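How does a hospital buy a robot?

When your family buys a bicycle, you think about the price first. Then you remember the helmet, the lock and the pump. A hospital that wants a robot for sewing stitches has the same problem, only the list is much longer.

Let us visit the town of Borko. Awuor Koech works in the hospital there, and her job is to plan the money for new machines. The doctors came to her and asked for a robot that can help them in operations. Awuor did not say yes or no. She took a sheet of paper and wrote two words on it: "once" and "again".

Under "once" she put the things which the hospital pays one time. The robot itself is there, and also a stronger floor for the room where it will stand.

Under "again" she put the things which must be paid many times. The small tools at the end of the robot arm become old, like your pencils. Thread and needles get used up every day. A technician must come and check the machine.
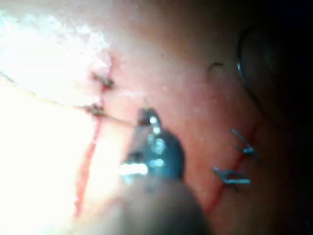
Sewing is slow and fine work, and people need time to learn it with a robot. So practice is also on the list. Awuor counted 30 hours of practice for each doctor, and she wants to train 5 doctors. In these hours they use practice skin and a lot of thread, and this must be paid too – even if no patient is in the hospital that day.

Now try it yourself. Imagine that one tool costs 1,000 coins and the robot needs 4 new tools in a year. How many coins do you need for the tools in one year? And how many in five years? You can see that a small thing becomes a big number when you buy it again and again.

Awuor also asked Lenni Sjöberg, who repairs machines in the hospital of Huvska. He told her to ask the seller one question before signing: "If it breaks in November, who comes, and how fast?" She wrote it at the top of the paper.

Words to remember
Budget – a plan for how you will use your money.
Spare part – a new piece that you keep ready for when the old one breaks.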